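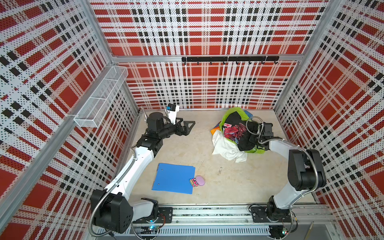
Plaid bay, hooks and basket empty, laundry still in a heap at the back right.

April, 9:40

Started on the plaid bay. The plan is to give everything that lives on the floor a place on the wall, so the floor can be used for folding. Han-gyeol put the hook rack up on the back rail and I went over the bolts again this morning. Eight hooks, evenly spaced. The wire basket is on the left side, fixed to the corner post.

Floor contents before sorting: blue plastic folder, the pink oval thing (eraser or sponge, Bok-nam says sponge), the little boxy toy next to it, and the laundry. The heap has the lime-green mesh bag, something black, a white cloth, a red-and-pink patterned cloth, an orange one and a small blue item near the top that I haven't pulled out yet.

Where things should go:
Mesh bag – first hook from the left, by its own opening. Goes up last, after it has been emptied.
Cloths – folded in quarters, then into the basket, one section per color if they fit.
Black garment – hook, not folded. Check what it is first.
Folder – flat on the shelf outside. It keeps ending up on the floor in here and it is not part of this job.
Sponge and toy – basket, smallest section.

10:25
Measured the basket. Sections are 160 mm wide. A cloth folded in quarters from the Kidon pack comes out at 175 mm, so it won't lie flat. Folding once more gets it in but it springs open. Young-sook suggests rolling. Tried it with a spare from the drawer and it stays put if the loose end faces the wall. Use rolls for now.

Zulkifli asked whether the Jirkport basket would be better. Its sections are wider but it has no clips for a post, and I don't want to drill the panels. The holes in them are too fine for any hook we own.

11:10
The plaid is hard on the eyes when you are looking for anything red. Bok-nam wants plain panels. Leaving them up until the folding work is done, since changing them now means taking the rail down again.

Small dark mark near the middle of the floor. Tried to find it in the old notes and couldn't. Do not use the strong cleaner on it – ask Jong-dae first, he chose the floor material.

To do
Order 2 more baskets of the same kind, Clilix list, ask for the 50 mm clips
Label the hooks
Folder back to Young-sook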